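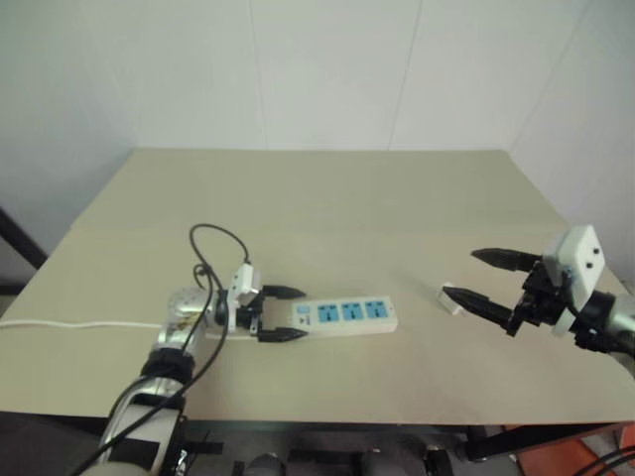
Tabletop in the corner, white wall panels behind.

I went to the Gorevo open house for the ketchup packets. I should explain that, but I have found that explaining it makes things worse. I like small packaging. I like knowing why one sachet opens when you ask it to and the next one requires teeth. So when Gorevo, who make the film that a lot of those sachets are made from, announced they would open the plant for a Saturday-style family day (bouncy castle, hot dogs, hairnets), I signed up the same evening. My family did not.

The visit starts in the parking lot, where you get a sticker. Mine was green, which put me in the 9 o'clock group with a Cub Scout pack and a retired couple who had driven two hours and wouldn't say why. I respected that.

Our guide was Lorna Malabanan, who has worked there for 15 years and has plainly given the safety talk on most of the days in them. No rings, no loose scarves, no leaning on the yellow rail. A scout leaned on the yellow rail. Lorna waited, in silence, until he stopped, and I have never seen a better piece of teaching.

First stop was the extrusion hall. Plastic pellets go in at one end and at the other there is a tall, wobbling bubble of film, two stories high, which gets squashed flat and wound onto a roll. It looks like a ghost being ironed. The line has a name, Pralum, painted on the side in letters you could read from the highway. I asked what it meant. Lorna said it was the name on the crate. The hall is warm and smells like a new shower curtain, and I could have stayed there until lunch, but the 9:30 group was coming up behind us with orange stickers and a look of purpose.

Next was slitting, where the wide rolls become narrow rolls. I'd like to tell you more about slitting. A man with a clipboard told us a great deal about it, all of it directly into the noise of the slitter. I caught the word "tension" several times and nodded at each one.

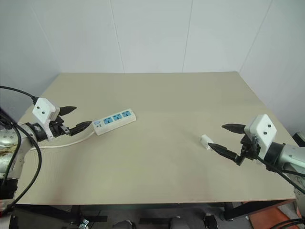 The quality lab was quieter and had chairs, so everyone was suddenly very interested in quality. Kartini Gunawan runs the tear tests. She clamps a strip of film at both ends, pulls it apart slowly, and writes down the number at which it gives up. They had done 2,769 of these so far this year, according to a whiteboard by the door, and someone had drawn a little party hat on the last digit.

She was the person I'd come to see, though she didn't know it. I asked her about the notch. For anyone who has led a fuller life, the notch is the tiny cut on the edge of a sachet where you're supposed to start tearing. Kartini said the notch gets all the credit and all the blame, and that what matters much more is which way the film was stretched when it was made. Tear along the stretch and it runs straight. Tear across it and you get the little flap, then the teeth, then the shirt. A customer called Saragih, who do soy sauce, once ordered their film turned sideways to fit more packets on a roll. She said it was a long summer.

She let each of us tear one sample with the stretch and one against it. The scouts asked for more. So did I, and I was told there was a limit of two per visitor. 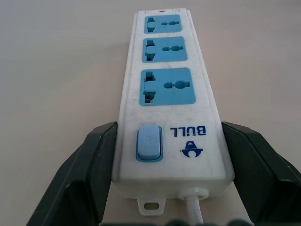
White power strip with light-blue socket panels.

Then came the part of the tour that is the gift shop. Gorevo doesn't sell anything a person can use, so the shop was a folding table with tote bags, a jar of pens and some cling wrap under the Esska label, which they make for somebody else and seemed a bit shy about. I bought 20 feet of it. It clings to itself, to my hand, and to the inside of the drawer. I haven't yet persuaded it to cling to a bowl.

Lunch was a hot dog in the loading bay. The condiments were in pump bottles. I looked around to see if this bothered anyone else, and the retired man met my eye and shook his head slowly, so now I think I know why they drove two hours.

If you go: parking is free, but the lower lot fills up early and the walk from the upper one is all gravel. Wear closed shoes or they'll lend you a pair, and you don't want the pair. Kids need to be eight or older for the extrusion hall. The bouncy castle had no age limit posted, though I was asked to get off it.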